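In Defense of the Mixed Basket

Goseo, 2018-12-28

When I moved from Aser to Abu Hammour, I paid for 734 kilos of things, and a good part of it was toys. I believed then that a tidy home is a home where every object has its own place. I bought drawers with labels. I made a label for balls, a label for animals, a label for blocks. It took me until February to finish, and I was proud of it for 2 days.

Today I think differently, and I want to explain why.

Sorting is a pleasure for the person who sorts. The person who plays has other needs. A child who looks for a monkey does not think "animals, third drawer." The child turns over the pile, finds a ball on the way, and forgets the monkey. I used to call this a lack of concentration. Now I would call it playing, and I am a little ashamed of my labels.

There is a toy system called Sistitz, which is sold with 20 small containers. A neighbor of mine owns it and still spends every evening on her knees. I do not say that the product is bad. I say that 20 decisions are too many for a tired person at the end of the day.

My own rule has become very simple. One wide, low basket or tray takes everything that is soft, round or strange. Some boxes with a round hole in the top stand next to it, for the few things that deserve a house. Cloths can lie over the pile, folded or not folded.

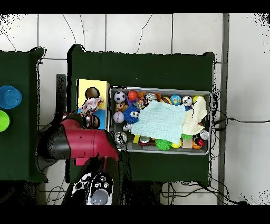
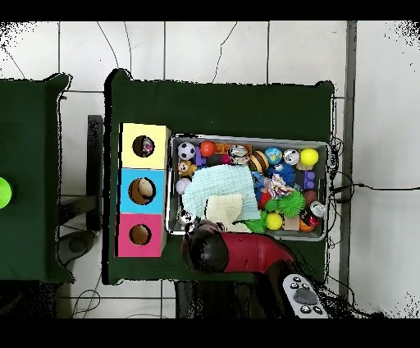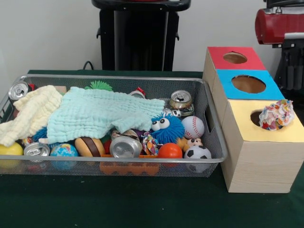

Soccer ball, cloths, soda cans and all the rest, with the boxes beside them.

Some readers will object that small things sink to the bottom and are lost. It is true, they sink. But in my drawers they were also lost, only with more order. Once a month I empty the whole basket on the floor, and this takes less time than one evening with the labels.

I have kept one drawer from the old system. It is for batteries, and I recommend that everybody keep this one closed.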